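Print this story | E-mail this story

The Nwankwo Ring

My aunt called in February to say she was finally getting rid of the ring, and did I want to drive her, because she wasn't about to take a thing like that on the bus.

I should explain about my aunt. She has been married twice, both times to men named Nwankwo (cousins, it's a long story, there was a funeral and then a casserole), and the ring came from the first one's mother, who hated her. It was big and green and ugly and she had worn it for 53 years out of spite. I'd never seen her hand without it. As a kid I thought it was part of the finger.

"Where are we taking it?" I asked.

"Mallix," she said, like I'd know.

Mallix was a town two hours north with one traffic light and a jeweler called Prallari, who was supposed to be honest. Everybody's dentist had told them so. We left at 5 in the morning because my aunt believes roads get worse as they get used. She brought hard-boiled eggs and she brought the ring, still on, and she kept turning it with her thumb the whole way up.

"You could keep it," I said, somewhere past the second gas station.

"You could keep your eyes on the road!"

So I did that. It was dark and the fields had old snow in them, and she told me about the mother-in-law, a woman who ironed her dish towels and once mailed back a birthday card with the spelling fixed. The ring had been handed over at the wedding with the words, "It never looked right on me either." My aunt did the voice. She does a very good voice.

We got there way too early, naturally, and sat in the car with the heater going and ate the eggs. When the lights finally came on in the shop, it turned out that Prallari was not a man with a loupe and a vest, which is what I'd been picturing for two hours. She was a young woman in a huge sweater. Her real name was Eun-ji Ra. She'd bought the place from the last Prallari and kept the sign, she said, since the sign cost more than the stock. 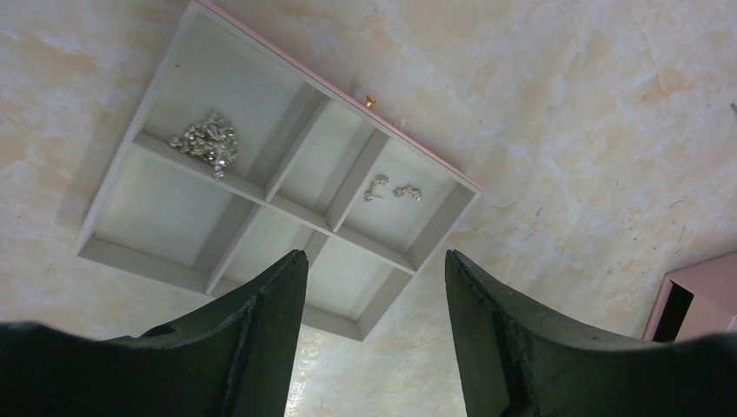 3 min read

She put my aunt in the good chair and asked if she could see it. And then of course it wouldn't come off. They tried dish soap. They tried holding her hand up over her head, the two of them standing there like they were hailing a cab, with my aunt laughing so hard she had to sit back down. Finally Eun-ji did a trick with dental floss and it slid right over the knuckle, and all three of us went quiet.

The finger underneath was so pale. It looked like somebody else's.

"It's glass," Eun-ji said, after a while with the light on it. She said it really gently. "The band is worth something. I could give you about 300 for the band."

My aunt looked at it. I got ready to be a comfort.

"Glass," she said. "That old witch! She wore glass to church!" And she put out her hand, the way you would for change, and Eun-ji gave it back, and on it went, right over the floss marks.

She was in a wonderful mood all the way home. She made me stop for pie and she showed the waitress.

Print this story | E-mail this story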